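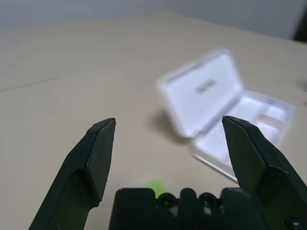
Work surface with the open case

4.2 Preparing the table and the case

Use a matte table with a plain, light-coloured top, standing against a wall. Gloss finishes throw reflections under overhead lights and make the white case hard to pick out at its edges. Wipe the top with a dry cloth. Do not use solvent cleaners.

1. Switch on the overhead lights and let them reach full brightness.
2. Carry the case to the table closed, lid up.
3. Set it down clear of the front edge.
4. Open the lid fully until it lies flat on the table. Do not leave it standing at an angle.

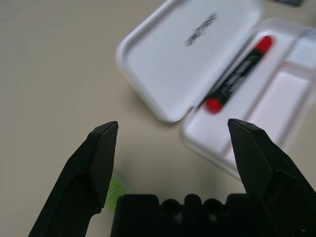

Photo: Dorota Duda / Olach

5. Check that the marker lies in the long channel. The barrel should sit on the floor of the channel along its whole length, with neither end riding up on the moulding.
6. Leave the rectangular wells as supplied unless the job sheet lists contents for them.

CAUTION: Do not press the lid down past flat. The hinge is moulded plastic and will whiten and then split. Grandex replacement cases are ordered under part 2154.

4.3 Closing the case

1. Confirm that the channel contents are below the rim.
2. Lift the lid by its outer edge and bring it over.
3. Press along the long edge opposite the hinge, starting at one corner.
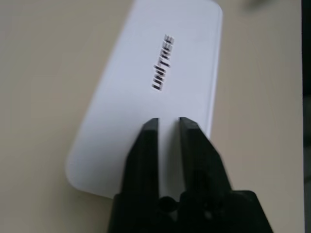 If resistance is felt, stop and reopen. A marker seated crooked in its channel is the usual cause. Forcing the lid will mark the cap and may bow the case, after which it will rock on a flat surface and should be withdrawn.

4. Return the case to the shelf with the lettering facing up.

NOTE: Hinges are rated for 3000 openings. Record each withdrawal on form 868 and send the form to Roman Laskowska at the Odthorpe store by Saturday.

4.4 Small items outside the case

Keep small items to one side of the open case and stand them upright where their shape allows. Nothing should rest on the lid.

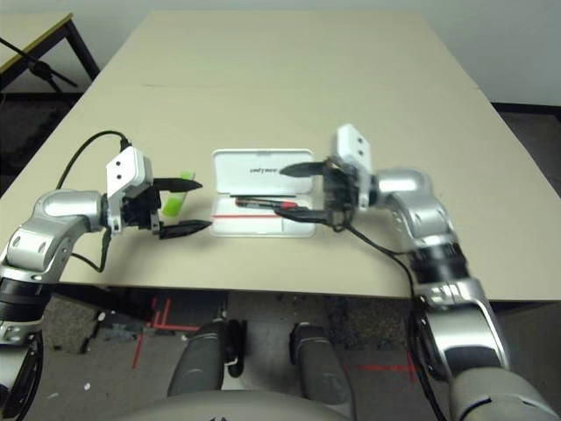 Case open on the table, lime-green item held to the left

Clear small items from the table before starting 4.3. For storage of items without a well, see section 5.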